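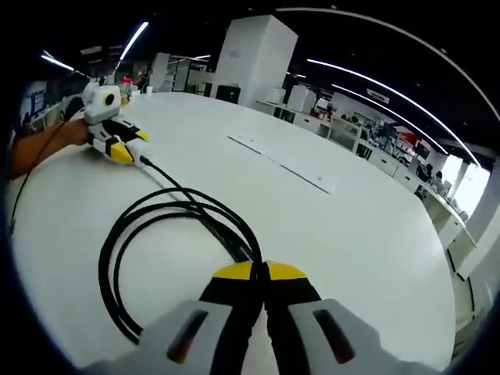
How much does the fingertip matter when you're choosing a gripper? More than the motor, more than the camera, and a lot more than the price tag, at least for the small fiddly stuff I care about.

I've been meaning to write up our gripper comparison since May, and every time I sat down to do it somebody changed a part on me. So I'm writing now, on 5th August, and if Torquil swaps the springs again tomorrow that's his problem!

Quick recap for anybody new. Torquil Rutherford and I have been comparing two hand-held grippers, which for blog purposes I'm calling the Losier and the Karaca (those are our bench names for the builds, not something you can go buy). You squeeze, the fingers close, the camera sees what the fingers see. The idea is that whatever you can pick up by hand with one of these, an arm with the same fingers on it ought to have a fair shot at too. Iona Kinnear looks after the arm and has strong opinions about the word "ought."

We started with cable, because cable is horrible. I love it as a test. A block sits there and waits for you, but a loose loop of cable rolls, springs back, hooks itself over the other finger and generally behaves like it has plans. We gave each gripper 50 tries at lifting a loop off the table and setting it down again without dragging the rest along.

The Losier managed 45. The Karaca, with the harder tips we had on it at the time, managed 21. I made Torquil do the Karaca set over because I figured he was tired and being sloppy, and he got 21 again, and was very smug about it.

So we swapped the tips. Same body, same squeeze, softer caps, and the Karaca was suddenly a different tool. I didn't do a full 50 with it (my thumb was done for the day) but in the first 11 tries it only dropped the loop once. The hard tips were skating over the cable jacket. The soft ones give a little and hang on.

A few other things I scribbled down while we were at it:

Squeeze feel. The Losier has a long, easy pull and I can go an hour with it before I start complaining. The Karaca is stiffer near the end of the travel, right where you want the most control. Torquil likes that. Torquil also has enormous hands.

Camera view. Wide lenses are a must for me now. I tried a narrower one back in the spring and kept losing track of anything sitting off to the side, then bumping into it. With the wide one everything bends like crazy toward the edges, but you stop noticing after a few minutes, and I can see both fingertips and most of the table at once.

Weight. I thought I'd hate the extra bulk up top on these things. It bugged me for the first session and then it didn't. Your wrist gets used to it. Long reaches across the table are the exception – that's when I start cheating and leaning in with my whole body, and then the motion isn't much good for the arm anyway.

After the cable we moved on to a mixed table, small things with different shapes and different amounts of tippiness, spread out so you have to move between them.
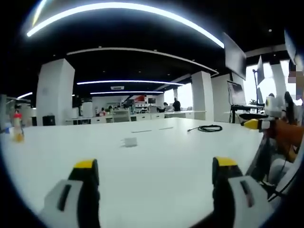
Fingers open, orange arm waiting over on the right.

Boxy little things are easy going for both grippers as long as you come in square. Come in at an angle and the tips push one corner first, the whole thing pivots, and you end up chasing it across the table feeling silly. The Losier forgives this a bit more than the Karaca. Bottles I'm still undecided on. Grab one low and it's steady but your fingers scrape the tabletop, grab it high and it wants to swing. Iona thinks we should always go for the middle and stop debating it, and she's probably right.

The controller is the piece I haven't settled. We've been running the arm from the Arley box, which is simple and which I understand, and Iona wants to move to the Ornton because it closes the fingers in smaller steps. On soft tips I'm not sure I'd feel the difference. On hard tips I bet I would. We're going to run the cable test on both with nothing else changed, and I've made everyone promise not to touch the springs until that's finished.

If you're putting together something like this yourself and only have the budget to fuss over one thing, buy or pour a few different fingertips and try them all on the most annoying object you own. Mine's still the cable. I'll post the controller numbers when we have them, and if you've tried really thick caps I'd love to hear how they held up, mine start to peel at the corners.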